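Rapport de projet — Débarrasser et trier après le repas
Équipe Husar, module « Gestes du quotidien »

1. Le point de départ

Notre projet porte sur le débarrassage d'une table après un repas simple. À la résidence Kevberg, les étudiants mangent souvent avec de la vaisselle en plastique mélangée à du jetable, et le tri se fait mal. Nous avons donc préparé une table en bois avec un plateau, un égouttoir et un bac pour les déchets. Le bac doit être transparent, pour que chacun voie ce qui est dedans.
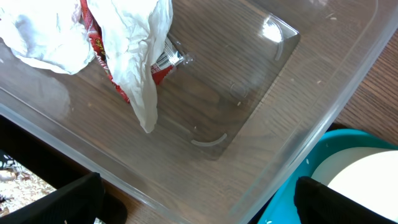 Figure 1 — Le bac à déchets, avec des essuie-tout froissés et un emballage rouge.

2. La méthode

Nous avons comparé 2 manières de travailler. Dans la première, que nous appelons Maka, on jette d'abord tous les papiers et on range ensuite la vaisselle. Dans la deuxième, on prend les objets dans l'ordre où la main les trouve. Les bols, la fourchette et le gobelet en papier sont posés ensemble sur le plateau,

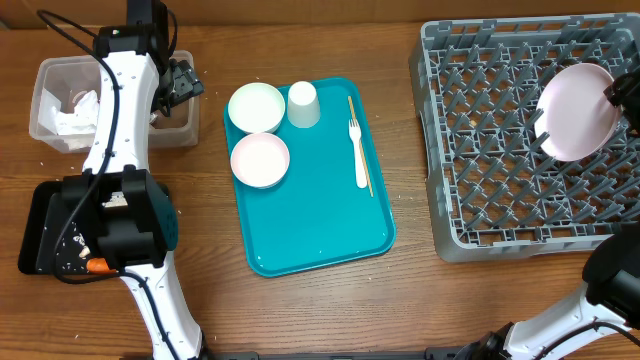 et la personne doit décider pour chaque objet s'il se garde ou s'il se jette. La baguette en bois a provoqué beaucoup de discussions entre nous. Finalement nous l'avons mise avec les déchets.

Au total nous avons noté 307 gestes, entre janvier et mars, dans le cahier Wuvine.

3. L'égouttoir

Les assiettes se rangent sur la tranche, entre les picots. Les bols sont plus difficiles à placer et ils glissent parfois vers le bord. 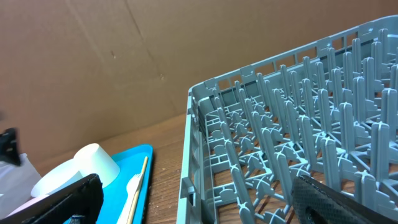 Figure 2 — L'égouttoir gris et ses rangées de picots, sur la table en bois.

4. Remarques

La méthode Maka demande moins d'hésitations, mais il reste des miettes sur la table dans les deux cas. Nous n'avons pas mesuré le temps de nettoyage — c'est un manque de notre travail, à corriger au prochain semestre.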